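The Short Lead, the Long Afterthought

On the radio news, what comes first is what people carry with them to work.
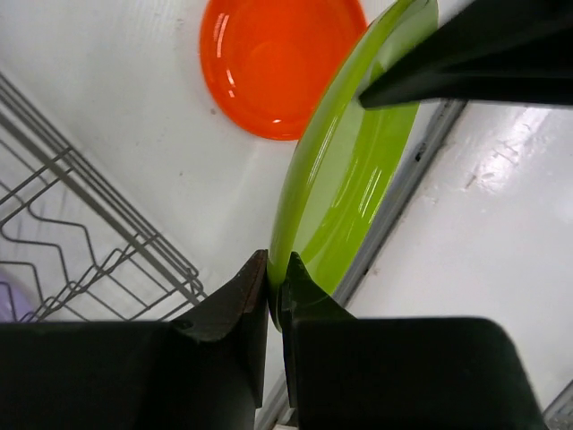

Annatjie Xaba listens to the Flemia breakfast bulletin most mornings, and she wrote to say that she had turned it off at ten past seven and gone about her day quite sure the minor injuries unit at Stirkgate was closing. "Then my sister heard the end of it," she went on, "and the end of it was that they were moving it across the road."

I went back and listened again, with a pot of coffee and a notepad, and she's right. The opening line had the unit "set to shut its doors." The new building, with 30 more treatment places, came in the last few seconds, just before the weather. Everything said was true, I suppose, if you had the patience to put it together yourself.

It was much the same in December, when a survey of 2,105 patients in Baloyi found most of them pleased with their care. The headline that evening was about the 800 or so letters of complaint, with no word on how many years those letters covered (it was six, and I had to phone three times to find out).

Lungile Oosthuizen, who edited local bulletins for a long while, was kinder about it than I am. You get 60 seconds, Lungile told me, and bad news fits into them so easily.

I do understand that, and I still think Annatjie deserved to hear about the new building before her toast was done. I've written to the station and asked how the running order gets decided, and they've promised me a reply.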